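Cahier d'atelier, juillet
Guide de l'estuaire de Meireles, mise à jour des fiches « littoral »

9 h 40. Reprise de la fiche du phare de Tranell. La version en ligne donne encore l'ancien horaire du bac et un accès par la digue nord, fermée depuis l'hiver. Corrigé dans la base, pas encore publié. Attendre la relecture d'Ewan Doolan pour la partie historique : il conteste la date de construction de la maison du gardien et dispose d'une copie du registre paroissial.

Points vérifiés au téléphone avec la capitainerie :
- bac : 15 places, pas de vélos à la montée de 8 h, vélos acceptés ensuite ;
- débarcadère sud seul en service ;
- billet vendu à bord, espèces uniquement ;
- dernier retour calé sur la marée, donc à lire sur le panneau du quai. Retirer l'heure fixe de la fiche.

10 h 30. Plage de Prustolov. Le texte actuel parle de « 400 m de sable fin ». La longueur est bonne à marée basse, mesurée sur le fond de carte. La mention « fin » est à supprimer : galets sur tout le tiers ouest, sandales conseillées. La douche publique est déplacée derrière le poste de secours. À reporter sur le plan.

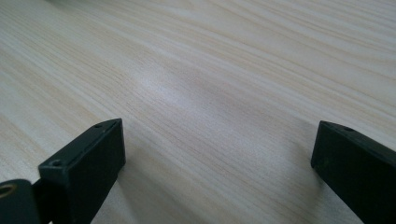 Sentier de l'ancien fort : deux variantes tracées, la haute et la basse. La basse est plus courte mais passe sous la falaise et n'est praticable que trois heures de part et d'autre de la basse mer. Dans la fiche imprimée, les deux étaient de la même couleur. Passer la haute en trait plein et la basse en tireté, avec renvoi à la table des marées.

Essai d'export des traces avec Wullico. Le profil altimétrique sort avec un décalage sur le dernier segment, toujours au même endroit (belvédère). Même résultat après suppression des points en double. Cause non identifiée. Contournement provisoire : couper la trace au belvédère et exporter en 2 fichiers.

14 h 15. Retour d'Ewan. Il maintient sa date pour la maison du gardien et propose de séparer dans le texte la tour et le logement, bâtis à des époques différentes. D'accord sur le principe. Il reste à trouver une source pour la légende de la cloche immergée ; à défaut, écrire « selon la tradition locale » et réduire à une phrase.

Hébergements : pension du port rayée (changement d'usage), camping municipal conservé, gîte de la saline à rappeler en fin d'après-midi. Pas de réponse ce matin.

Reste à faire :
- publier Tranell après accord sur l'historique ;
- refaire la légende de la carte du fort ;
- revoir les 3 encadrés « où manger », textes trop longs pour la maquette ;
- demander à la capitainerie si le tarif réduit s'applique aux accompagnateurs de groupe.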